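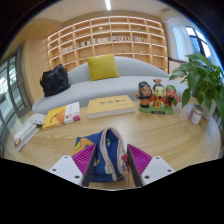 A navy blue zippered pouch on a wooden table.

Preststead will change its textile collection rules in July, the district office said. Fabric goods with zippers or metal trim will go to the Raneseck sorting line, and plain cloth will stay at Leltau. The district collected 2,858 bags of textiles last year, of which 98 were rejected as damp.
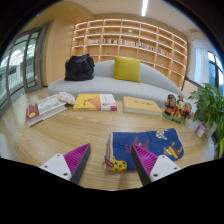 Printed cotton remains in the general reuse stream – the rule applies to bedding and clothing alike. Residents should fold items before bagging. Blue fabric with cartoon motifs counts as printed, with or without colored trim. Bags may not exceed 3 per household per pickup, said Alfie Fairclough of the collections office.

Last updated: 11/24/20

Recent items
Ogunleye bridge lane closure extended
Raneseck water meter replacement schedule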